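Hi Ezequiel,

You asked for something you could forward to the board without me having to put on a tie, so this is the November report on the tenant legal help project. It's been a busy stretch and I'm pretty happy with where we are (with one big exception, which I'll get to).

**Intake.** We opened 127 files this period. Of those, 74 are lease and deposit disputes, which is the usual bread and butter, and most of the rest are repairs or notices to quit. The evening hours at the Dredarville office are where people really show up! The 5:30 slot fills first every time, and I'd like to add a second one if the budget will stretch.

**Closed.** We've closed 57 files so far. A good chunk of those ended with a letter and a phone call, no filing needed. The deposit letter we rewrote in the spring is still doing a lot of work for us, and I've stopped fiddling with it.

**The Kneath building.** Okay, the exception. The place went up in 1956 and the title history is a mess: two easements that don't match the survey, and a transfer that was recorded under the wrong parcel. Until that gets straightened out we can't say for sure who the landlord is, and the tenants on the top floor are stuck paying rent into escrow. Alun Owen has been down at the recorder's office pulling the old deeds, and he thinks we'll need a quiet title action. I'd hoped to avoid that. It means the Kneath money we set aside for mediation should move over to filing fees and a surveyor, so please treat this as my formal request to shift it.

**Case software.** We moved from Tavow to Movo over the summer and the old notes came across fine, but the reminder dates didn't. Alun and I re-entered the court deadlines by hand and checked each other's work. Nothing was missed. I would still like a day of paid training for the front desk, who have mostly been learning it from me (sorry, front desk).

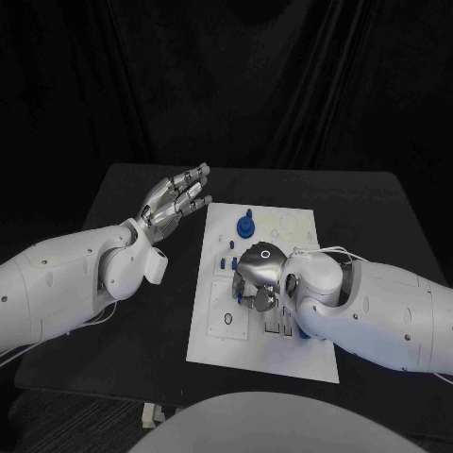
*Black tabletop and pleated curtain.*

**Next up.** The Kneath filing comes first. After that I want to get the Spanish version of the lease checklist printed, and start on the small claims guide that's been sitting half done in my drafts. I'll send the expense sheet separately once I've found two parking receipts.

Call me if the board has questions, mornings are best.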